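The Printmaker Who Waits for the Ink

I bought my first linocut by accident. I had gone into a framing shop to get a poster fixed, there was a box of loose prints by the register, and I came out with a small picture of a heron that cost more than the poster, the frame and my lunch put together. That was the start of it. I now own more prints than I have walls for, and last fall I finally went to meet the man who cut the heron.

Rhun Cadwaladr works in Draltside, in two rooms over what used to be a feed store. The stairs are steep and smell of linseed oil. He had told me to come in September, when the light is good and he has his windows open, and he met me at the top with black thumbs and an apology for not shaking hands.

I'd expected him to talk about birds. He talked about ink for most of an hour! He prints his big pieces as reduction cuts, so there is one block and it gets carved away a little more for each color. You print the lightest color first on every sheet you're ever going to have, then you cut, then you print the next one over it. There's no going back to make a few more. His largest so far, called Nokberg, is an edition of 70, and he started with 87 sheets of paper because he knew he'd spoil some. The other 17 went in a drawer. He let me look through them and I couldn't find the mistake in half.

"Top left," he kept saying. "Look at the top left."

Nokberg is a hill, by the way, a plain gray-green one with a farm track going up it – he has walked up it since he was a boy and says he still hasn't got the shoulder of it right. In the print the hill takes up nearly everything and the sky is a thin strip of bare paper. I stood in front of it for ages. It's a quiet thing, and on a phone screen it looks like nothing much, so please go and see it on a wall if you get the chance.

The waiting is what I would be bad at. Each layer has to dry before the next goes on, and in damp weather that can be a week or more. He hangs the sheets from marbles and wire, the way it's been done for years, and then he does something else. Mostly he draws. He has a shelf of sketchbooks going back to art school, and some of the drawings in them sat there for ten years before he cut them.

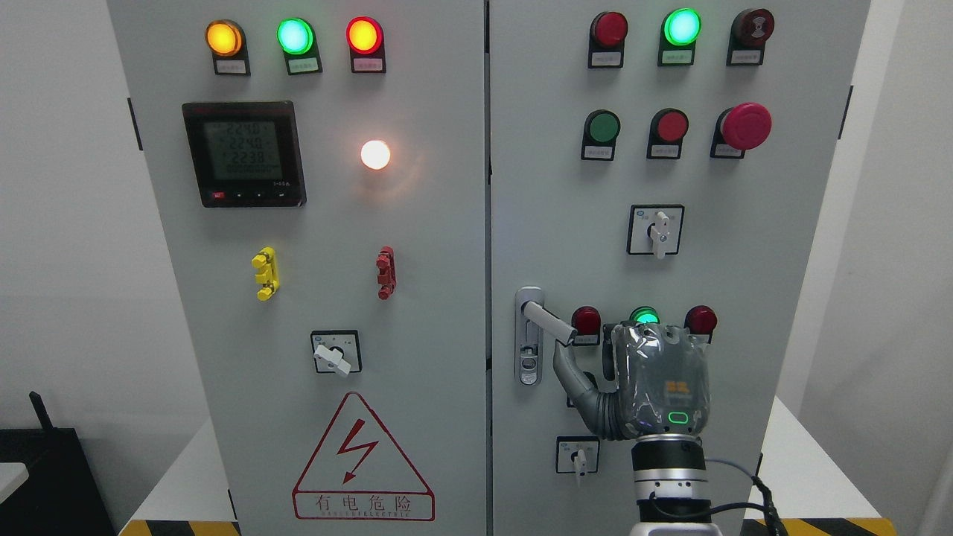 Buying a print without getting in a muddle

Since I get asked this a lot, a few things I've picked up. Look at the bottom margin first. The title and signature are usually in pencil, and so is the edition number, written like a fraction. A low number isn't better than a high one, whatever the dealer tells you. With a reduction cut every sheet was printed in the same few sessions, so pick the one you like.

Ask about the paper. Rhun uses a soft Japanese sheet that shows the dent of the block if you tilt it to the window, and I love that, but it marks if you breathe on it. Hold it with both hands. Better yet, let the artist hold it.

Then spend money on the frame. I didn't with the heron, and it had cheap mat board behind it for 3 years before a friend spotted the brown line creeping in around the edge. I had it redone with cotton board and proper glass, and it hangs in the hallway now, out of the sun.

I went home from Draltside with a print of two crows on a gate, rolled in a tube I had to keep upright between my knees on the bus. Rhun was already back at the bench when I left, cutting the third color of something he wouldn't let me see.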